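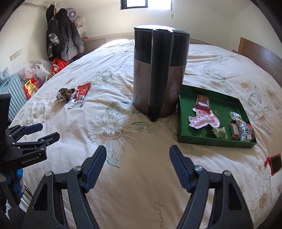 Snack sorting with the hand-held grippers, kettle and green tray on the bed.

Stirlow student project, report to Direck, 1/30/21
Prepared by Nesrin Uysal

The students have recorded 18 sessions since October. Our plan said 500 short tasks by the end of the grant, and I no longer believe that number means much. Ten careful runs would teach the club more than another hundred hurried ones.

Wrappers remain the weak point. Two students report good results with them, but neither kept notes on failed grips, so I am not counting those results yet. The Yap software still drops files.

Spending is within budget. I'd ask you to hold the second payment for the Nustska arm until we have a failure log worth reading.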